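Zuson on save files, streaming and the long road to Gosthorpe

Gosthorpe, the open-world driving game from Zuson, is due in May on PC and consoles. Its map is a single county with no loading screens, and the studio has spent most of the last year getting that map to run at a steady frame rate. Technical director Stijn Meijer and lead systems programmer Kanchan Nigam spoke to us about how it works.

The county is cut into 631 tiles. Each one holds its own terrain, traffic data and audio, and the engine keeps only the nearest ones in memory.

"We started with larger tiles and the hitches were terrible," Meijer said. "At full speed the player crosses a boundary before the disk has finished with the last one. Smaller tiles cost us more bookkeeping, but the reads are short."

Top speed in the final build is 300 kilometers per hour. Meijer said that figure was set by the streaming budget and then handed to the vehicle team, who had asked for more.

Traffic is handled in two layers. Cars close to the player run the full physics model, up to 24 at once. Everything else moves along a spline and has no suspension or tire simulation until it comes into range.

"The switch is the hard part," Nigam said. "A car on a spline has a speed and a heading. A physics car needs weight on each wheel. If you get that wrong it hops when it spawns."

Her fix was to settle the suspension for several steps before the car is drawn. It took two months to get right on hills.

Saves were a separate problem. An early build wrote the whole world state, and files grew with every hour of play. The current format stores only what differs from the default map.
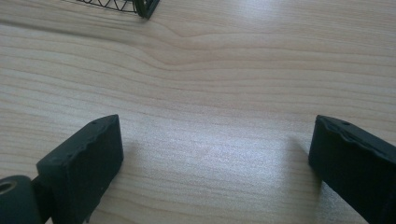

Nigam said the change also made cloud saves practical, as a file can now be sent in the background while the player is still driving. Saves from the closed beta will not carry over.

On handling, the game ships with two presets, Kuipers and Transka, named after the in-game manufacturers whose cars they were tuned on. Both can be edited. Steering wheel support is in at launch, with rotation adjustable from 90 degrees upward.

Meijer would not commit to a date for multiplayer. "The tile system assumes one player," he said. "With two people at opposite ends of the map, the server has to load both ends. We have a prototype and it runs. I don't want to say more than that."

A patch with extra graphics options for the PC version is planned for shortly after release.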